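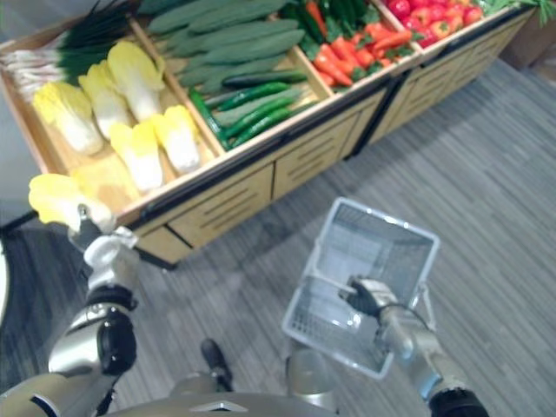 **Do we need to order a second set of gripper pads with each unit?**

Order one spare set per pair of units for now. Duko sells them in twos anyway, and the lead time is short enough that we won't get caught out.

---

**Ticket: quote doesn't match the budget line (Bastport shop)**
Opened by Oğuzhan Soylu, 26 May 2024

Right, so I sat down with the Getlow quote and the total is £320 over what we put in the plan! I went through it twice (with tea) and found two things:

- Delivery is in there as a separate £180, and I'd thought it came with the hire.
- The charger is listed twice, once under "base" and once under "extras".

I've emailed Acuña to get the second charger taken off. Still waiting.

**Update, Fuad Tufa:** Good spot on the charger! Could you also ask if they'd do seven months instead of twelve? We only want it on the veg section until we've seen how it copes, and I'd rather not sign for the full year before August.

**Update, Oğuzhan:** Asked. They'll do seven, but there's a £300 deposit, refundable. Charger's gone from the new quote, delivery's still on it. Leaving this open till you've signed off the deposit.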